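February 2019

Back late from Navemetti, feet cold, no supper worth the name. Italo Mancuso had asked me over to see the arms again. He is sure they'll be doing our shop's packing and wiping down before long, and he wants 500 from each of us towards a trial. I said I'd think. I have thought, on the bus, and I'm still where I was in October.

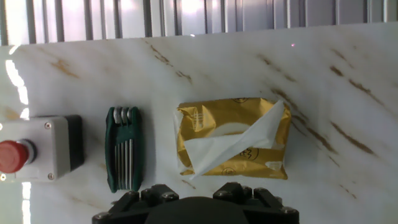
The bench at Navemetti: hex keys, tissues, stop button.

He talks about chores as if they were all one thing. I asked him what a person does in the first 15 minutes at Rutetti and he said "tidies up", which shows he's never opened the place. You find the till roll, you move yesterday's boxes, you wipe whatever the boxes left behind, and then the telephone goes and you do it all with one hand.

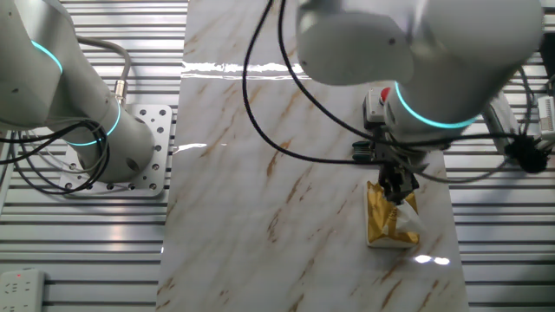

Household jobs are mostly soft stuff, to my mind. Cloths, bags, bread, washing. Anything stiff and square I'll grant them, they've been lifting that in factories for years. But a tissue sticking up out of a crinkly gold packet, with two metal fingers closed on the top of it, is nearer to what my kitchen is like, and it's a job I do with my eyes shut and a streaming cold. Italo thinks that's the point. I think one tissue is a long way from a nose, and further from the ironing.

We went round and round on the money as well. Mazurek want 20 a month for looking after the thing, on top of the trial, and Stesura haven't said what happens if it drops stock. I asked twice.
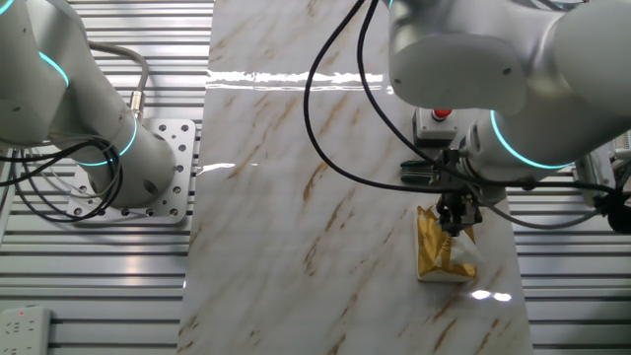
Besides, I'm 56 and I've seen the self-cleaning oven come in. I still clean mine, on my knees, with a butter knife for the corners.

To be fair to Italo, he didn't oversell it tonight as badly as last time. He even let me finish a sentence – two, possibly. I told him I'd pay up the day one of them changes a duvet cover on its own, and he wrote that down.

Must ring Rutetti about the shelf brackets. Milk.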